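Home Products Cells and stands Spares Service Contact

We use cookies to remember your basket and language. Accept Settings

Flasard Kitchen Cell: setting up and upkeep

The Flasard cell is supplied as a base stand, mounting plate, cable set and stop button, for use with a Franka Emika arm. It is meant for work at full-size household appliances: oven doors, drawers, cupboards and hobs. The arm and controller are ordered separately.

Place the stand so that the gripper can follow the oven door through its whole swing without the elbow coming up against its limit. We set the base 600 mm from the front corner of the cooker and then adjust by hand. Bolt it down once the door has been opened and shut 23 times in a row without a stop. Liesl Marti in our workshop can check your floor plan before you order.

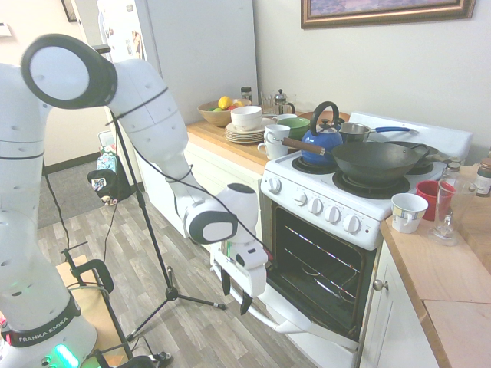

Door work puts a steady sideways load on the fingers. Check the finger screws every 100 hours and replace the pads when the edges have gone round. The Lesari pad set fits without changes to the finger. After fitting new pads, run the homing routine and teach the door grasp point again, as the old one will be slightly out.

Cables should hang with enough slack for the wrist to turn fully both ways. Strap them at the base and at the elbow only. Wipe grease off the joints with a dry cloth; do not spray cleaner on the arm.

If the arm stops partway through lowering a door, release it by hand guiding and support the door before you clear the fault. Repeated stops at the same angle usually mean the stand has shifted. Slacken the four bolts, square it up and tighten again.

Spares: Lesari pad set, Strazds cable straps, Fornell levelling feet (rated 200 kg each). Repairs and returns: ask for Ivars Jankauskaitė.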